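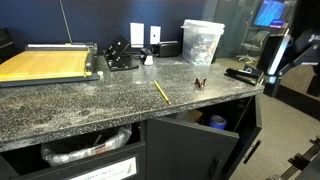 Seren Probert would like to know whether the paper room is being given up. It is not, and the vacancy set out here exists so that it can be kept open through the teaching year.

Paper Room Assistant (part-time), Jolham Learning Center

The Jolham Learning Center invites applications for the position of Paper Room Assistant. The appointment is for 80 hours per term and begins in September. It may be extended by agreement with the Center.

The paper room is a shared work counter used by teaching staff and evening tutors. Cutting, punching, taping and the assembly of course packets are carried out there. The Center issues 400 packets per term, and most are completed by hand in the two weeks before classes begin.

Duties

The Assistant will:
Trim handouts and cards to size on the paper cutter.
Punch and collate packets for the Ojeda and Clalteson courses.
Wipe down the granite countertop at the close of each shift and clear paper scraps, including those behind the hole punch.
Return markers, pencils and clips to their storage bins, and replace the lids.
Refill tape dispensers and report dull blades or faulty outlets to the office.
Keep a written record of supplies used and submit it every Wednesday.

Requirements

Applicants must be at least 18 years of age and able to stand for periods of up to two hours. Careful handwork and legible labeling are essential. Experience in a school office, print shop or library is desirable. Training in the use of the cutter is given during the first shift, and no person may operate it before this training has been signed off.

Conditions

Shifts are worked in the afternoon and end no later than 5 p.m. Payment is made monthly. The position reports to Iker Carrasco, Office Manager.

How to apply

Applicants should submit a one-page letter and the names of two references to the Center office, Room 196, quoting "Paper Room." Applications by telephone cannot be accepted. Short-listed applicants will be asked to prepare a sample packet as part of the interview.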